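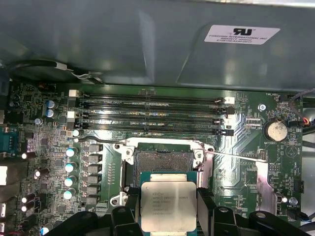
Xeon processor in the gripper, next to the open socket.

Progress report to Komgate, February: Zekitz student robotics project

We have spent 1,385 of the 2,767 dollars you granted us, mostly on things the budget called "miscellaneous." The students are teaching an arm to take apart and rebuild desktop computers, a job they can do by hand before lunch. The arm needs longer. 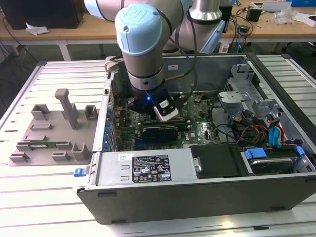 Shadi Hattar thinks we should have started with memory modules and left processors until spring. The team voted the other way, so processors it is.

Fixture version Deron replaced version Zou, which was printed as a mirror image — a lesson in checking the file.
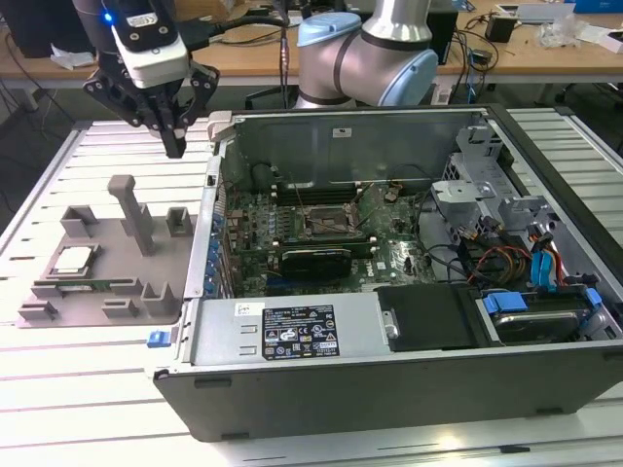
The students have logged 46 practice runs and written up each one, including those they would prefer you skipped. Wanting Jiang is revising the grip settings next. We request no new money at this time, which we hope you will remember fondly.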